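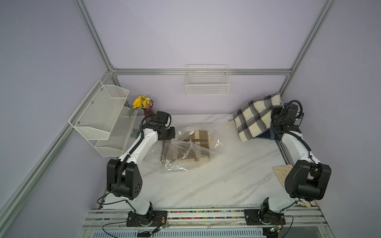
By the Mollgate Student Engineering Review
Interview conducted by video call; answers edited for length
21 November 2020

The two-arm manipulation group at Mollgate began in August as a section of the general robotics club and now operates on its own bench. Its entry for the regional student automation competition is a cell named Kosura, which has to handle household goods and parcels without fixtures. The group's student lead, who also wrote most of the control code, agreed to answer questions on the mechanical layout, the software and the test results to date.

The first question concerned the choice of two arms. The competition rules permit one, and most entries from other schools use one.

"The rules score a completed task and don't care how many arms did it," the lead said. "We looked at the task list and sorted it by whether a single gripper could do the job on an open table. Folding a blanket, no. Holding a bag open while something goes in, no. A third of the list was out of reach with one arm, so the second arm was worth the extra wiring."

Both arms are mounted at the front edge of the table and face the back wall. The lead described this as the third layout tried. In the first, the arms faced each other across the short dimension of the table. In the second they were mounted on opposite corners.

"Facing each other looks good on paper because the workspaces overlap in the middle. In practice the elbows swing out over the object you want. With both bases on the front rail, the elbows stay near the front and the grippers reach in toward the back. You lose some reach directly between the bases. We decided we could live with that."

The frame is aluminum extrusion, with pale lavender walls at the back and sides. The wall color was selected by test. The group ran its segmentation code against sample boards in five colors and kept the one that produced the fewest false edges on white and brown objects. The tabletop was not tested in the same way, and its gray veining has been a source of trouble.

"The marble pattern came with the top. We had already drilled for the platform when we found out that the edge detector likes the veins. It will follow one for several centimeters and report a string. We wrote a filter that subtracts a reference picture of the bare table. It works until somebody leans on the frame, and then the reference has to be taken again."

Asked about the object set, the lead said that it is divided into rigid, soft and transparent items, and that the group mixes the classes on purpose. The current arrangement puts a cardboard box under a crumpled clear plastic bag at the back of the table, with a check blanket folded against the wall to its right and a vase of yellow flowers in the back-left corner.

"The bag is the hard one. A clear bag gives you highlights and very little else. The depth data has holes in it wherever the plastic catches light. The box under it reads well, so the software wants to grasp the box and treat the bag as noise. Then the fingers close on plastic first and the estimate of where the box is goes bad."

The group's answer is a two-stage grasp. One arm pinches a fold of the bag and lifts; the other waits for a stable view before it moves on the box. The pinch point is chosen from highlights, on the theory that a bright ridge in the plastic is usually a raised fold. Out of 200 logged attempts with bag and box, 90 ended with the bag clear of the box and the box still on the table.

"That is under half, and I would not enter a competition on it. But the failures are not evenly spread. Most of them are the first pinch slipping. If the first pinch holds, the rest of the sequence is fairly dependable. So we know where to put the time."

The blanket presents a different problem. Its pattern of cream, gray and navy gives the vision code plenty to track, and the lead said that pattern squares can be used to estimate how the cloth is folded. The tassels are less welcome.

"A fringe has no fixed shape. The planner sees tassels on the tabletop and thinks the blanket extends to the end of them, so it sets the edge too far out and grabs a few strands. For a while we trimmed the detected outline by a constant. Now there is a small classifier that labels fringe separately. It was trained on 462 hand-labeled pictures, all done by club members over a break."

The vase is there as an obstacle. No arm is meant to touch it. Contact with the vase ends a run and scores zero, a rule the group set for itself before any such rule appeared in the competition draft. The lead said it had changed how members write motion plans.

"If you let people plan in free space they write wide, fast moves. Put flowers in a corner and they start checking the elbow and the cable as well as the gripper. The flower heads stick out past the vase, and the collision model has to include them. We use a simple cylinder, larger than the bouquet."

Cable routing took up a longer part of the conversation than expected. The black corrugated cable on the left arm wraps around its curved white link, and further cables loop from the base toward the left side of the platform. According to the lead, the loops are deliberate and their length was set by running each joint to its limits and adding slack.

"Our first harness was tidy and too short. At full wrist rotation it pulled a connector partway out, and the joint reported positions that made no sense. We spent two meetings reading code before someone looked at the plug. The present one is ugly and has given no trouble."

Control is split between small boards at the two bases and a shared computer. The boards close the joint loops and report position; the computer runs vision and planning. The link between them uses Fludent, a message format the group wrote for the project. The lead was asked why an existing format was not used.

"Partly for teaching. New members have to be able to read a packet by eye in their first month. Fludent is plain text with a checksum and it is slow. We measured a delay of 17 milliseconds from command to first motion, and for blankets that is fine. If we were catching things it would not be."

The planner is called Pollock, a name the lead attributed to the look of its early path plots. It handles both arms in one search, with a fallback that freezes one arm when the search takes too long. The fallback has a cost in time, and it is used more often than the group would like. Work on a better division of the table between the two arms is listed as the next software task.

Wire baskets are fixed to the left wall and hung on the back wall. They serve as target locations in the placing tasks. The lead rated them as moderately difficult.

"Thin wire is bad for depth sensing. You either see the grid or you see the wall behind it, and it changes between readings. We stopped trying to sense the baskets on every run. Their positions are measured once by hand and entered in a table. If a basket is moved, whoever moved it updates the table. That is in the bench rules now, with the vase rule and the emergency stop check."

On membership, the lead said the group takes students with no programming background and starts them on gripper maintenance and data labeling. They move to motion scripts when they can bring the cell up from power-off without help and explain what each startup message means. Single-arm scripts come first, at reduced speed. Two-arm scripts require a second member at the bench.

The last question was what the group would change if it built the cell again.

"A plain matte top, before anything else. Then a deeper table. With the arms on the front rail, the grippers get close to the back wall quickly, and a lot of our planning time goes into not hitting it. I would keep the extrusion. We have moved every rail at least once and thrown away very little."

The group's next internal trial will repeat the bag and box task with softer finger pads, using the same software version as the last set so that the results can be compared directly. The fringe classifier will be left unchanged for that trial.

Contact the editors | © 2020 Mollgate Student Engineering Review. All rights reserved. | Back to top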